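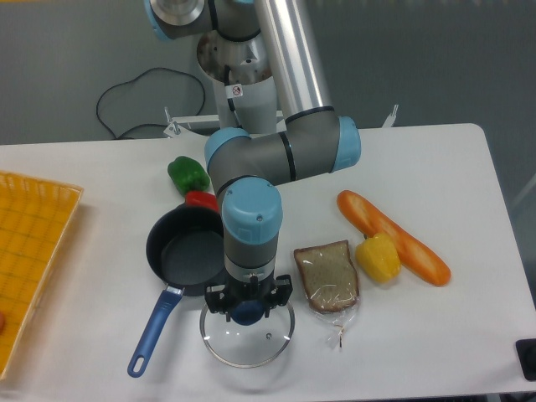
Figure 1. The arm above the glass lid, with the gripper fingers on either side of the knob.

Teaching a Kitchen Task to a Robot Arm by Hand Guiding and by Remote Control
Project report, submitted 2026-02-01
Authors: Rochelle Obi, Svenja Brinkmann
Supervisor: Anneliese Schmieder

1. Purpose of the project

The project compared two ways of showing a robot arm a short household task. In the first, the operator takes hold of the arm and moves it through the task directly (hand guiding). In the second, the operator stands apart from the arm and moves it with a hand controller (remote control). The question set by the supervisor was which of the two gives the more useful recordings when the operators are students with little practice.

The task chosen was to pick up a pot lid by its knob and place it on a small frying pan. It was selected from a longer list drawn up in December. Two other tasks on that list, sorting vegetables into a basket and moving a loaf from one side of the table to the other, were tried briefly and are mentioned in section 5.

2. Equipment and table layout

The arm stands on a pedestal behind a white table and reaches over it from the back. It carries a black gripper with two fingers. The control software was the teaching package Idemach, used as installed in the laboratory. Recordings were stored with Kinsella, a small program written by an earlier student group, which saves the joint positions, the gripper opening and the pictures from the camera under one file name.

The objects were toy food and ordinary kitchen items. For the layout in Figure 1 the lid lies flat near the front of the table, with the black pan to its left and the pan's blue handle pointing towards the front left. The peppers, the wrapped slice of bread and the baguette are not part of the lid task. They were kept on the table so that the recordings would include objects which the arm has to leave alone.

The lid caused more discussion than any other item. It is clear glass with a thin metal rim, and the white table shows through it. Operators working by remote control reported that they judged its place mainly from the dark blue knob. A second lid without glass was considered, but the group decided to keep the harder object.

3. Method

Each demonstration began with the arm raised and the gripper open. The operator was asked to bring the gripper down over the knob with one finger on each side, close it, lift the lid, carry it to the pan, lower it and open the gripper again. A demonstration was kept if the lid rested on the pan at the end and had not been dropped on the way. All others were marked as failed and stored separately.

For hand guiding, the arm was set to its free-moving mode and the operator held it at the forearm and above the tool flange. The gripper was opened and closed with a foot switch, so that both hands could stay on the arm. Operators were instructed to keep their hands away from the gripper fingers and to stand to the side of the table.

For remote control, the operator used the hand controller and had a direct view of the table. Speed was limited in the software. The limit was set by Ottmar Rothe, who is responsible for safety in the laboratory, and was not changed during the project.

4. Results

By remote control the group kept 62 demonstrations, and by hand guiding 42. The difference is due mostly to the time available, as the foot switch was out of order for part of the recording period.

Hand guiding was learned quickly. New operators usually placed the fingers around the knob correctly after a short trial. The weakness of the method lay in the pictures: the operator's arms and sleeves covered the pan or the lid in many recordings, and the lid was sometimes carried in a path that suited the person more than the arm. Turning the wrist by hand was also found tiring.

Remote control was slower at first. The most common fault was coming down too far to one side, so that a finger touched the knob from above and pushed the lid along the table. With practice this became less frequent. The recordings were easier to use afterwards, as nothing stood between the camera and the objects except the arm itself. The wrist still hides part of the pan when the gripper is over the lid, as Figure 1 shows, and this could not be avoided with the present camera position.

5. Remarks on the other tasks

The baguette was easy to grip by either method. The peppers were less suitable -- their smooth, lumpy surface let them turn between the fingers, and the direction in which they had been gripped was hard to repeat. The wrapped bread was left out after a first attempt, because the loose end of the bag caught on the gripper.

6. Recommendations

The group recommends remote control for the main set of recordings and hand guiding for the introduction of new operators. A target of almost 1000 demonstrations has been discussed with the supervisor for the follow-up project. For this, a second camera at the side of the table should be fitted first, and the positions of the lid and the pan should be varied according to a written plan.

The authors thank Ingeborg Fröhlich for repairing the foot switch and for reading the draft of section 3.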